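Talk notes - Why Can't I Hear You: noise and echo in small rooms
21 Jan 2021, 25 min slot, leave 5 for questions

Mic check. Water. Phone off.

OPENING
Clap once, loud. Wait. Ask the room what they heard after the clap. Let them say it. Don't fill the silence.
Then the dinner story. Table of eight, nice place, food good, came home with no voice. Couldn't tell you one thing my sister-in-law said. Keep it under a minute, last time it ran to four.

Who I am: I fix rooms for a living, mostly small ones. Offices, cafes, one church hall. Not an academic. Thank Shona Moncrieff for the invite, she had to ask twice.

WHAT THE TALK IS
Two different problems, people mix them up all the time.
1. Sound getting in from outside (street, neighbors, upstairs)
2. Sound hanging around once it's in
Second one is cheap to fix. First one is not. Today is all about the second. Say this early!! Otherwise half the questions are about upstairs neighbors.

Foam does almost nothing for the neighbors. Say it twice. Someone will still ask.

HOW LONG DOES IT HANG AROUND
Reverb time = how long till the sound drops by 60 decibels. Say it in plain words: how long till it's properly gone.
Living room with couch and rug, under half a second, you never notice it.
Lindsay cafe, before we did anything: 1.7 seconds. That's a swimming pool with muffins. (pause)
Speech goes to mush becuase the end of one word lands on the start of the next. Consonants go first. Vowels carry, so you hear that someone is talking and have no clue what.

Then people talk louder to get over it. Then the next table does. Has a name, the Lombard effect, spell it if asked. Old, over a hundred years old, still how every bar works.

HARD STUFF, SOFT STUFF
Plaster, brick, glass, bare wood, tile: sends it back.
Curtains, rugs, couches, coats, people: soaks it up.
People are great by the way. Full room always sounds better than the same room at setup. So don't panic at soundcheck.

SLIDES, go quick

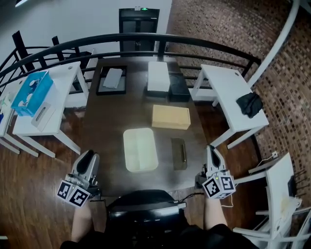

wooden table, white wall
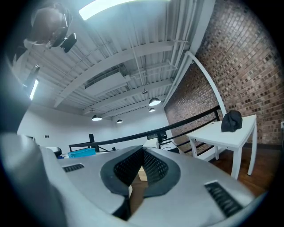 brick wall, wide ceiling

Now the Tririk office, the big case study. Gregor Gillies runs it, OK'd me to use the numbers. 16 people, open plan, one meeting room nobody would book. They'd priced new glass doors. Doors were never the problem.

What we did, in order:
- clap test in every corner, found a flutter between two bare walls that faced each other (do the noise: brrrrp)
- heavy curtain down one of the two walls. One only! Flutter needs both
- rug with thick felt under it, the felt matters more than the rug
- four panels on the ceiling over the meeting table

Panels were Flumum, 125 dollars each. Curtain was 170 with the rail. Rug they already had, rolled up in a closet. Don't get into brands, if asked say thickness is what counts, two inches minimum, thin stuff only gets the hiss and leaves the boom.

Result: they book the room now. Calls are better too, the people at the other end noticed before the people in the room did. Read out Eldana's line (Eldana Adugna, does their sales calls): "I stopped repeating my own name."

WHERE PEOPLE WASTE MONEY
Egg cartons. No.
Thin foam tiles, the pointy ones, pack of 98 or whatever off the internet. Takes the top off, room ends up dull AND boomy. Grundska sent me photos of a whole wall of it, very tidy, sounded like a shoebox.
Covering everything. Too dead is tiring as well. Alistair Imrie's podcast closet, tell it if time, skip if not.
One big plant. Sorry. Keep the plant, it's a nice plant.

CEILING FIRST
If they remember one thing. Floor has furniture on it, walls have shelves and pictures and doors, the ceiling is just sitting there, usually the biggest bare thing in the room. Renters: ask the landlord, hooks not glue. Angus Crichton glued his and lost the deposit, he said I can use his name.

CHEAP LIST (leave up while talking)
full bookcase on the back wall, books uneven
curtain wider than the window, let it bunch
felt pads on the chair legs
tablecloth for the video call, looks daft, works
move the desk out of the corner, costs nothing

TRY IT AT HOME
Clap, walk three steps, clap again. Record it on your phone, same spot, before and after. Write down wich spot or you'll kid yourself.

Q&A
Likely: neighbors (see above, door seals, then a pro), kids' rooms, does paint help (no), hearing aids. For hearing aids point to the handout, second page.
Next one is in March, sign-up sheet by the door.
Get the clicker back to Shona.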